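Notes for the desk talk – keep it loose, don't read it out!

Hi, I'm Yu-na Cha, and I spend way too much time thinking about desks. Start with the mouse – white, plain, sitting on bare desk. The sunny pad is over to its left and the books are further back.

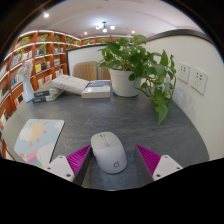 Dekberg Notes, no. 238

I wrote a piece for that issue on keeping a clear patch for your hand (mention it, then move on). Ask the room – who has a mouse pad with the mouse parked beside it? Wait for hands. My old desk at Lanon had seven mugs on it and no room for a pad at all!

Then the mouse on the pad, right over the sun. I love this pad – clouds, a rainbow, very cheerful against a dark gray top. Flowers and thick books stay at the back, so your arm has somewhere to go.
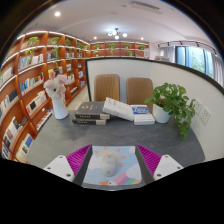 ## The rest of the desk

Slow down for this part. Shelves behind, two tan chairs tucked in, a pothos in a white pot with one vine trailing over the side. The mouse is to the right of the pad now, where I'd reach for it.

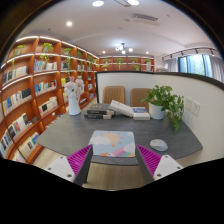
I moved my own plant to the right in January and I still knock it with my elbow, so tell them that story (two minutes, tops). Then the homework – clear one hand-sized patch tonight and leave the rest alone. Questions after, and thank Stondby for the coffee.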